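Jirkar reduce su ciclo de entregas y abandona la planificación trimestral

Domingo 6 de octubre

Jirkar, proveedor de software de facturación para talleres y pequeños distribuidores, ha sustituido su calendario de versiones trimestrales por un esquema de entregas cada 2 semanas. El cambio afecta a toda la plantilla técnica, formada por 40 personas, y se aplica desde el inicio de octubre a los módulos de cobros, inventario y atención al cliente.

Según la nota remitida a sus clientes, la empresa ha reorganizado el desarrollo en 3 equipos con presupuesto propio. Cada uno decide el contenido de sus entregas y responde de las incidencias durante el periodo siguiente. La dirección conserva la aprobación de los cambios de precio y de las modificaciones que afecten a datos fiscales.
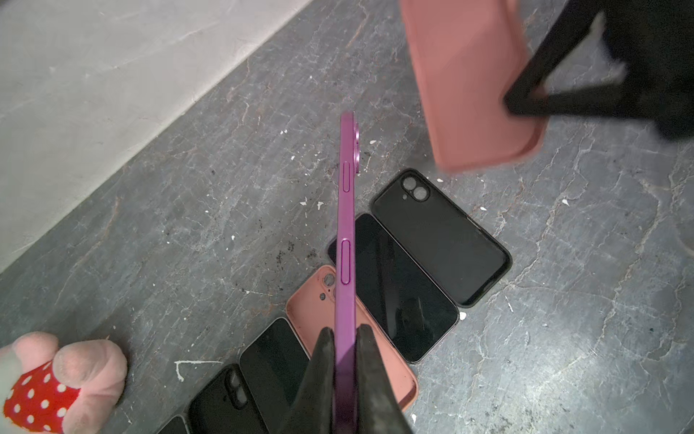

Un teléfono de color violeta, visto de canto, con los botones laterales.

El modelo se probó antes del verano en la oficina de Gondal con Derkellow, la aplicación móvil de la compañía. En ese piloto, el plazo entre la aprobación de una corrección y su publicación bajó hasta un 70 %. Jirkar no ha facilitado los valores absolutos ni el número de correcciones incluidas en el cálculo.

Los clientes con instalación local podrán mantener una rama estable, con actualizaciones de seguridad y sin funciones nuevas. La integración con Cunumach, la pasarela de pagos que utiliza parte de ellos, queda fuera del nuevo calendario hasta que finalice la migración de su interfaz de programación.

Las notas de cada versión se publicarán en el portal de soporte el día anterior al despliegue.

Compartido 70 veces
3 comentarios

tallernorte
¿La rama estable tiene el mismo precio? En la nota que recibí no lo pone.

r_velasco
Con entregas tan seguidas habrá que ver las regresiones. El módulo de inventario ya dio problemas en la última versión trimestral.

mgs81
Falta el dato de partida del piloto. Un porcentaje sin los días de antes y de después no permite comparar.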